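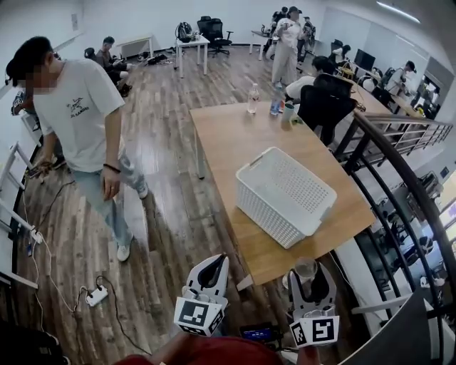

Reference > Household > Storage > Baskets

Perforated Basket

By Trinidad Robles, November

A perforated basket is any basket with holes made into its sides on purpose, as opposed to the gaps you get from weaving. I've been writing these household entries for Zirkdale for a while now, and I'll admit this is one I begged for!

Woven baskets came first, of course (willow, reed, split oak, whatever grew nearby). The plastic kind is molded in one go – hot plastic gets pushed into a steel mold, cools, and pops out with the holes already there. White is the classic color, and a lattice pattern down the sides is about as familiar as it gets.

The holes let air in, save on plastic and keep the weight down. Handles are often just slots in the short ends, and I like those best, as there's nothing to snap off. My friend Montri Nuchit swears by rope handles, and we've agreed to stop discussing it.

Cleaning is easy enough. Warm water, dish soap, an old toothbrush for the corners. I own 19 of them and wash the whole lot on a Tuesday, out in the yard if it's nice.

See also: Crate, Colander, Hamper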